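3.2 Floors and the memory of rooms

By Senad Golob and Hrvoje Ristić
Friday, April 12, 2013

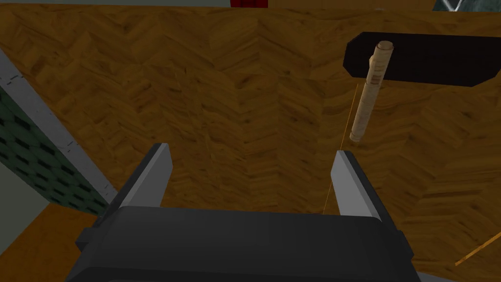 Figure 4. Herringbone parquet in warm amber and honey-brown, with darker streaks in the grain.

When we began talking to the older residents of Pernel about the homes they grew up in, we had supposed, rather innocently, that they would tell us about kitchens and stoves and who slept where. They did, and at generous length, but again and again the conversation drifted down to the floor. Of the 112 people we visited, 66 brought up a floor before we had asked about one, and several got up from their chairs to show us with their feet how the boards used to run. Herringbone was the pattern they returned to most fondly, its zigzag rows running as they do in Figure 4, and it was nearly always spoken of as belonging to the best room, the one kept for visitors and for the priest.

We should say a little about how the word "parquet" was used, as it gave us some trouble in the early transcripts. In the upper streets it meant any wooden floor that had been waxed. Down by the Gaver it was kept for patterned floors alone, and a plain boarded room was simply "the planks", however lovingly it was polished. One lady in Mistutora, who fed us extremely well on both our visits, used the two words for the same bedroom depending on whether she was speaking of her mother's time or her own. We have left such passages as they were spoken.

The household inventories in the Vukadinović papers are a good deal less talkative. We read 568 of them over two winters, and almost 301 mention flooring of any kind, usually in a word or two beside the rugs. Curtains, by contrast, are described down to the rings. We take this to mean that a floor was thought of as part of the house and so hardly worth listing, though the clerk who took over one November plainly felt otherwise, and for a few happy pages we learn which rooms creaked. His notes are taken up again in Section 3.4, together with the waxing recipes.

Correspondence: S. Golob, Pernel. © 2013 the authors. Back to top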